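Gretstead Kitchen Items

A dataset of household objects in an ordinary home kitchen and the storage area next to it. This file covers what is in the set, how the items are named, and what to know before using the labels.

Maintained by Aarti Vashisht. Last change to this file: May.

Contents

The set has 3000 pictures of 73 household items. The items are things that get moved around a kitchen in normal use: cups, tubs, lids, canisters, storage containers, cloths, padded bags, pots. Large furniture and appliances (freezer, table, counters, shelves) are labeled as places and do not count toward the 73.

Pictures are grouped by house. There are two houses, Agyeman and Plolska. Agyeman has a chest freezer on a tiled floor and a dark table. Plolska has a narrow galley kitchen with open shelves. The same item name can appear in both houses, but the items themselves were not shared between them.

Folder layout

items/ has one text file per item, with its name, short name and material if known
places/ has one text file per labeled place
agyeman/ and plolska/ have the pictures and their labels
splits/ has the lists for training and testing
notes.txt has corrections that have not been merged yet

Item names

Names are short and in lower case. We used the word a person in the house would use when asking for the thing. A tall container with a lid is a canister if it usually sits on a surface with food in it, and a pot if it goes on the stove. When a labeler could not tell, the name is pot_or_canister. Please leave those as they are.

Plain white round things were the hardest group. Cups, tubes and tall tubs without print look much alike up close, especially when the rim is hidden. These are all labeled white_cylinder unless the rim or the base is in view. Smudges and specks on the surface are not labeled.

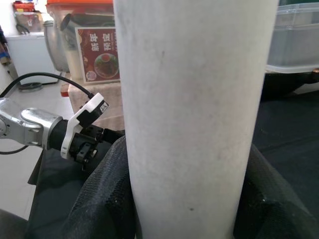

Cloth and bag material has one label, soft_dark or soft_light, depending on color. An earlier version tried to separate padded bags from folded cloths and the two labelers disagreed too often for it to be useful. Where a soft item is wrapped around the bottom of a hard one, both get a label and the hard item is marked base_hidden.

Containers sitting on top of an appliance get the place label of that appliance with _top added, so freezer_top, fridge_top and so on. What is inside a clear container is described by color only. We did not try to name the food.

Lids are labeled by themselves when they are off the container. Small round dark objects on the floor are labeled lid_or_base. There are 49 of these across both houses.

Splits

The test list has 500 pictures and the rest are for training. Items were not held out, so every item in the test list also appears in training. If you need unseen items, the simplest way is to train on Agyeman and test on Plolska.

Known problems

Steel items pick up reflections, and some labels are drawn too wide as a result. The worst ones are listed in notes.txt.

In the first Agyeman group, orange_lid was used for the whole container instead of the lid. This was fixed in the second group only.

Dark items on the dark table have loose outlines. Do not use them to measure size.

Two Plolska shelves share the name shelf_2.

Terms

Free for research and teaching. Please cite it as Gretstead Kitchen Items, Terumville. Send label corrections to Aarti with the picture number and the name you think is right.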